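Every year in June the Prudau workshop opens its doors to visitors, and last time our reading club went there with the children. Many questions came up on the way home, so I decided to write down the answers. This text is for readers from eight years old, but parents may read it too.

# A day with the robot arms at Prudau

## What is a robot arm?

When you hear the word "robot", maybe you think of a metal person with two legs and a square head. Most robots which have a job do not look like this. Many of them are only an arm. They have no face and no legs, and they stay all day in the same place.

A robot arm is made a little like your own arm. Try this: put your elbow on the table and move only your hand. Now move your hand and your elbow together. Now use your shoulder also. With every joint you can reach more places. A robot arm has joints too, and inside every joint there is a motor. The motor turns the joint a little bit or a lot, and a computer tells it how much.

Your wrist cannot turn all the way around (please do not try too hard!). The joints of some robots can turn much more than ours. For this reason a robot can sometimes reach a thing in a way that looks strange to us, as if it was bending the wrong way.

## How we came in

At the entrance every child got a paper badge and a pair of safety glasses. The glasses were too big for the smallest ones, and one pair fell into the soup at lunch, but it was washed and nothing bad happened.

The woman who guided our group told us three rules:

- Stay behind the yellow line on the floor.
- Do not touch a robot, even when it is standing still.
- If you hear the bell, stop talking and listen.

The second rule was a surprise for many children. Why not touch it when it is still? She explained that a robot which is standing still may be only waiting. The computer can be thinking about the next move, and then the arm starts without any warning. It does not say "Attention, I am coming now."

## The first room: the picking game

In the first room, people from a small team called Skurnley showed their work. They teach a robot arm to pick things out of a bin. They call it the picking game, but for them it is serious work, and they have been doing it for two years.

The game sounds very easy. There are sticks in a bin. The robot must take a stick and put it down in another place. You could do this when you were one year old. For a robot it is difficult, and you will see why.

First, the robot must find out where the sticks are. They are not in a nice row like pencils in a new box. They are lying in all directions, and some are close together. Then the robot must choose one of them. Then it must turn its wrist, so that its fingers fit around the stick and not along it. Only after this it can go down and close the fingers.

If the fingers come down in a wrong place, they can push the stick away, or take two sticks at the same time. And they must not hit the floor of the bin too hard, because metal against metal is bad for the fingers and also for the bin.

The letters KUKA on the arm are the name of the company that builds it. The hand at the end is called a gripper. It has metal fingers with flat tips, and they point down when the arm reaches into the bin between the red and green sticks.
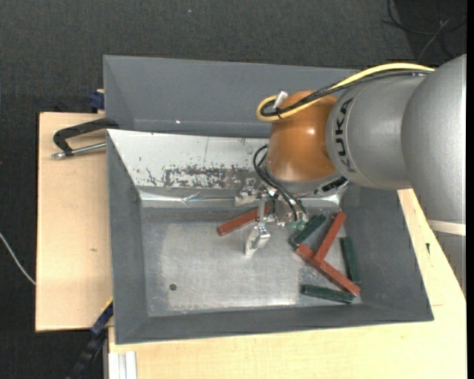

## Why sticks, and why two colors?

One boy in our group asked why they do not use toys. It is a good question. A stick is useful for learning, as it has a simple shape but it is still not easy to hold. A ball is the same from every side. A stick is not, so the robot must look carefully in which direction it is lying.

The two colors make it possible to play a second game. A person can tell the computer "only green", and then the robot must leave the red ones alone, even if a red one is nearer.

The team told us that their robot had tried to pick up a stick 2,000 times before our visit. In 1,580 of these tries it was successful. In the other tries it lost the stick or did not catch it at all. After every try the computer saves what happened, good or bad. The bad tries are useful too – without them the computer would not learn what it should avoid.

## Try it at home

You can play the picking game without a robot. You need two spoons, a baking pan and five pencils.

1. Let the pencils fall into the pan from a small height.
2. Hold one spoon in each hand. The spoons are your gripper.
3. Take out one pencil without moving the others.
4. Now close one eye and try again.

With one eye it is harder to feel how far away the pencil is. A robot with a camera has this problem too, and many robots use more than one camera, or a special one which can measure distance.

If you have a brother or sister, one of you can be the arm and the other one the computer. The arm must close both eyes. The computer may say only "left", "right", "forward", "back", "down" and "close". In our club this ended with a lot of laughing and one broken pencil.

## The second room: Flenduvard

After the break we went to the second room, where there is a machine called Flenduvard. It does not have an arm. It is a long belt that carries boxes, and it reads the label on each box to know where the box must go. It can sort 400 boxes in one hour. The children liked it less than the arm, I think because it has nothing like a hand. But they liked the sound it makes when a box slides down – a kind of long "shhhh" and then a bump.

## Some words to remember

**Joint** – a place where an arm can bend or turn.

**Motor** – the part that makes a joint move.

**Gripper** – the hand of a robot. It can have two fingers, or more, or a suction cup.

**Bin** – an open box where things are put, so that they do not roll away.

## If you want to go there

The Prudau workshop is on Nwachukwu Street, behind the swimming pool. Children under ten must come with an adult. Take a sweater with you, even in summer, for the second room is quite cold.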